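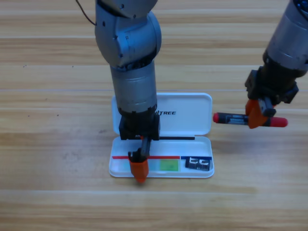 Tetsuya Hoshino wanted to know how long to leave hardwax oil before the second coat on a timber desktop, as the tin only says "when dry" and his first coat still felt tacky after a full day. The desk is for his daughter's room. He sanded it to 180 grit, used Kulen clear satin from a tin opened in March, and put it on with a brush. The room is unheated and sits at 12 degrees overnight.

Nanami Yokoyama
Tacky after a day at 12 degrees usually means too much oil went on. Hardwax oil cures by taking up oxygen, and a thick film skins over at the top while the part underneath stays soft. A second coat now will make it worse.

Try this first:
Wipe the whole top with a clean cotton cloth, with the grain, pressing firmly.
If the cloth picks up colour or drags, dampen a second cloth with mineral turps and go over it once.
Leave the window open a little and get the room to 18 or more for two days.
Rub back lightly with a white non-woven pad, vacuum, then apply the second coat with the pad and not the brush. Buff off everything the wood has not taken up within 15 minutes.

Lay the used cloths flat outside to dry, or soak them in water before binning them. Oily rags in a heap can catch fire on their own.

Check your sanding too - 180 is on the fine side for some brands, and a very closed surface will not take much oil. I stop at 150 on ash and 120 on oak.

Hacer Akgül
I just left mine for a week and it was fine. Different brand though (Jolell).

Osamu Imai
Agree with Nanami on the turps. Two additions. A tin opened in March and half empty may have started to thicken, so stir it from the bottom and strain it through a paint filter. If there are rubbery bits, buy a new one. Also, dry to the touch is different from cured. Mine could be used gently after three days, but I kept mugs and desk mats off it for 3 weeks. A rubber mat put down early left a dull patch that I had to sand out and redo.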